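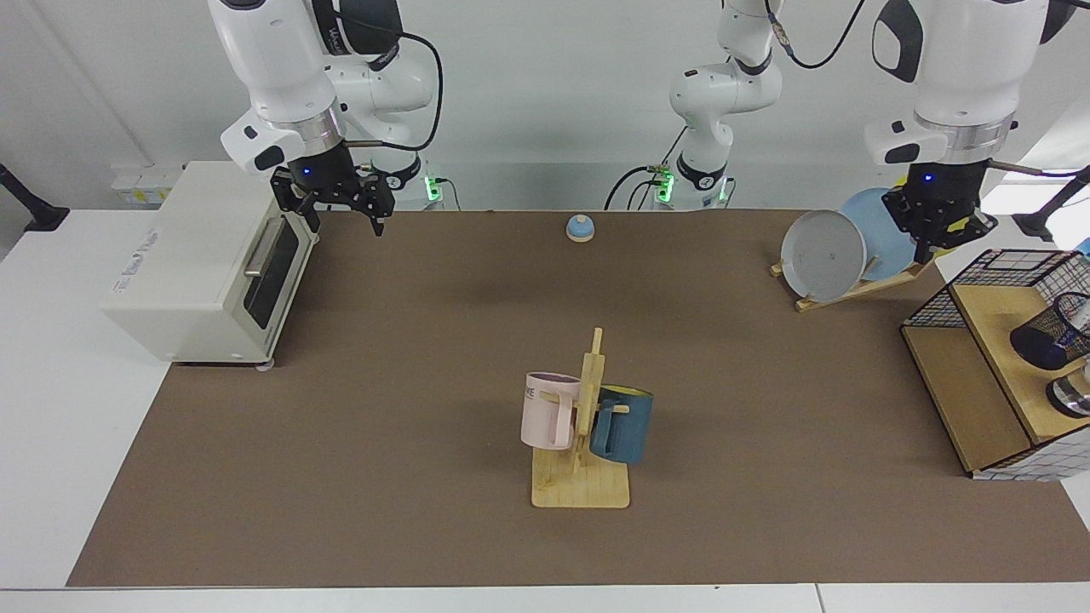 The two-armed kitchen bench at the Troltuseck workshop, with the left gripper holding a light blue plate above the dish rack.

PRESS RELEASE
For immediate use

Troltuseck shared workshop opens its kitchen bench to visitors this September

Members of the Troltuseck shared workshop are delighted to invite neighbours, makers, families and anyone who has ever grumbled at a pile of washing up to come and see the kitchen bench, a two-armed robot table that the members have been putting together on their evenings and weekends. The open evenings will run through September, from 6pm until 9pm, and entry is free.

The project goes by the name of Farninov, after the lane that runs behind our building, and it began (as a good many things do here) with a conversation over tea that went on rather longer than anyone had planned. One member wanted to learn how robot arms are wired and controlled. Another wanted a project that would be of interest to people who don't much care for motors and code. Somebody looked across at the sink, and there we had it. The bench would be a small kitchen, laid out on a tabletop, and the arms would learn to put things where they belong.

The build has taken 167 evenings so far, all of them written up in the workshop logbook, which will be out on the side for visitors to leaf through. We are rather proud of that logbook. It has wiring sketches in it, a fair amount of crossing out, and one very long entry about a cable that was just slightly too short.

What is on the bench

Two white arms reach down over a brown mat, each with a two-finger gripper on the end. The jobs are ordinary household ones, and the things laid out for them would look at home in most kitchens: a cream-white toaster oven, a wooden mug tree with a pink mug and a dark teal one hanging from it, a slanted wooden rack for plates, and a little shelf cabinet for cups. There is a small call bell with a blue top as well, and we expect it to be very popular with our younger visitors.

Plates have had most of our attention this summer. Picking one up by the edge sounds like nothing at all, and we all do it without a thought, but a gripper has to meet the rim squarely, close on it firmly enough to hold and then keep the plate upright on the way to the rack. If it arrives a little twisted, the plate catches on the wood. Our members have spent many happy (and a few less happy) hours on this one movement, and we would love to show people how far it has come.

Mugs are a different sort of puzzle, as the handle has to find its peg and there is very little room between the peg and the post. The toaster oven comes after that. Its door has a bar handle across the top, and pulling a door open means following it round in a curve, so the arm has to give way a little as it goes. That part of the work is still at an early stage and we make no promises about how it will behave on the night!

Built together, a bit at a time

Farninov has been a proper shared effort from the start. The core group is 5 members, and no fewer than 20 people have lent a hand along the way, with everything from soldering and sawing to reading the safety notes aloud while somebody else had their head under the table. Several had never picked up a screwdriver in earnest before they joined us. They have been every bit as useful as the old hands, and in the matter of labelling cables a good deal more so.

The table was levelled and the arms mounted over the winter, and we are very grateful to Espinoza, the joinery firm two doors down, who let us use their bench saw and gave us a great deal of patient advice on getting a tabletop to sit flat. Our thanks go as well to Sestier, our local electrical supplier, for a grant that paid for cable, connectors and fixings, and for keeping the counter open late on more than one evening when we had run out of something small and vital.

"We wanted to make something that people could walk up to and understand straight away," the workshop's members say. "Everybody knows what a plate rack is for. You can stand there with a cup of tea and see what the arm is trying to do, and then if you'd like to know how, there is always someone nearby who will be only too happy to tell you, possibly at some length."

What to expect at the open evenings

Each evening will have 2 demonstrations, one at 6.30pm and another at 8pm, with time in between for questions. Visitors will be able to see plates being handled at the rack, look through the logbook and talk to the members who did the wiring, the mounting and the programming. Between demonstrations there will be a hand-worked gripper on the next table for children and grown-ups to try for themselves. It is harder than it looks, and a very good way of coming to respect the real thing.

Please keep behind the yellow tape while the arms are switched on, and do ask a member before reaching over the table at any time. Children are very welcome and should stay with an adult. The workshop is all on one level, with a wide door at the front and a quieter seating area at the back for anyone who would like a rest from the noise. Tea, coffee and squash will be on offer, along with whatever cake our members have been persuaded to bake.

Anyone who feels like joining in afterwards can put their name down on the night. New members pay nothing for their first month, and Farninov evenings are open to complete beginners. There is plenty left to do – the cupboard shelves are next on the list, and the group would be especially glad to hear from people with an interest in cameras, woodwork or writing clear instructions.

About the Troltuseck shared workshop

Troltuseck is a members' workshop with benches for wood, metal, textiles and electronics. It is run by the people who use it and is paid for through subscriptions, small grants and the proceeds of a twice-yearly tool sale.

Notes for editors

Reporters and photographers are welcome at any of the open evenings and can also arrange to visit while the group is at work, usually from 7pm. Members are happy to be interviewed about the build. Please ask at the workshop's front desk for the press contact.

Ends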